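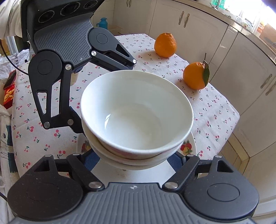

Sudovmont, neuf heures du matin, visite de l'atelier Kirnach. On m'avait promis l'avenir du travail, on m'a remis des surchaussures et un café tiède. Le métier, ici, consiste à débarrasser des tables. Les gens le font pince à la main, caméra sur le dessus, et leurs gestes servent ensuite à régler Tomoana, le bras que la maison destine aux cantines. Objectif de l'équipe du matin : 157 prises. Une assiette reposée de travers, et on recommence.

La moitié des opérateurs viennent de la plonge d'un restaurant d'entreprise. Ils ont gagné une chaise, des horaires de bureau et un mal de poignet d'un genre nouveau. L'un d'eux m'a avoué que chez lui, il attrape désormais la vaisselle à deux doigts, ce qui agace sa femme.

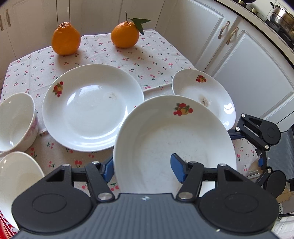
On m'a laissé essayer. Une assiette creuse se saisit par le bord, sans serrer trop fort, et l'on découvre vite que le pouce était un collègue précieux. Score après un quart d'heure : médiocre, commenté avec tact.

Reste la question des postes. Stelness, le client, compte 88 plongeurs et assure qu'ils seront tous « accompagnés ». Je n'ai pas réussi à savoir jusqu'où. La visite s'est terminée à la cantine, où chacun rapporte son plateau lui-même.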